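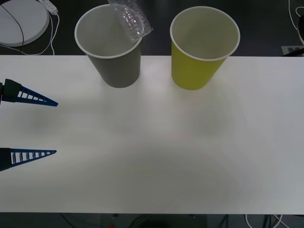
Two open-topped bins on a white table.

Pludton pressing plant open day: my notes
Posted 2020-11-15

So I finally got to see where the Tirel records are made! If you've been reading this blog for a while you know I have bought Jillov on vinyl more times than a sensible person should, and when Norðdahl put up a sign-up page for small-group tours of their plant in Pludton I had my name in before I'd even checked whether I could get the day off. (I could. I traded a shift.)

Groups were limited to five, masks on the whole time, and we had to wait in our cars until they waved us in. I was fine with that. I had a thermos and the demo version of "Harbor Lights Out" on repeat, and the guy in the next car had a Tirel sticker on his bumper, so we did that thing where you nod through the glass like old friends.

Our guide was Piroska Dudás, who runs the pressing floor and has the loudest voice I've ever heard come through a mask. She needed it. There are eight presses in that building and even with only half of them going you feel it in your back teeth. She started us off in the lacquer room, where it's quiet, and let us look at the grooves through a microscope. I've heard people describe this a hundred times and I still wasn't ready for it. The loud parts wiggle! You can see a drum fill coming!

I asked which side of Jillov gave them the most trouble and she didn't even have to think. Side two. The last track has all that low organ under it and it sits right up near the label, where there's the least room, and the first test pressing came back sounding like a bee in a jar. They recut it, the band listened, they recut it again. She said the band was very polite the first time and a little less polite the second time.

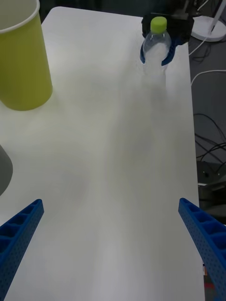

Anyway, the recut is the one we all own, unless you're one of the lucky people with a first test pressing, in which case please write to me.

After that we went out to the presses themselves. The vinyl goes in as pellets and comes out the other end of a heated barrel as a fat little puck, and then the labels go on top and bottom and the whole thing gets squashed flat. I did not know the labels aren't glued. They're baked dry first and then pressed right into the record. A woman in our group asked about splatter colors and Piroska told us they sprinkle the extra pellets on by hand, so every copy comes out different. The splatter Jillov from last May was 300 copies, and mine, which I will now be insufferable about, is number 8.

She let us each hold a record that had just been trimmed. It was still warm and a bit floppy and I was so scared of dropping it that I handed it back after maybe two seconds.

The part I liked best was the listening room, and I didn't expect that at all. It's tiny, with a beat-up couch we weren't allowed to sit on, and one person sits in there all day listening to records pulled off the line. All day! Same album! I asked if she still liked Jillov and she said she likes side one. Fair enough.

There was a shop at the end, of course there was. They had a rack of overstock with dinged corners, and I came home with a Tirel live single I've only ever seen online for silly money, plus a tote bag I don't need. They're also selling off old test pressings of other bands on the label through a raffle. My ticket was 569 and it did not win. The bumper sticker guy won! He got something by a band neither of us had heard of and was thrilled anyway.

A few practical things if you're going. The parking lot is behind the building and the turn comes up fast after the gas station, so I missed it twice. Bring earplugs, the foam ones they hand out kept popping out of my ears. Wear shoes with closed toes or they'll make you wear the rubber ones. No photos near the plating tanks. The shop takes cards, but the raffle was cash only and I had to borrow from a stranger, whom I have since paid back.

As for new Tirel music, yes, I asked, and Piroska laughed and walked on to the next press. Make of that what you will. I've made plenty of it already, and there's a thread going in the comments under my last post if you want to speculate with us.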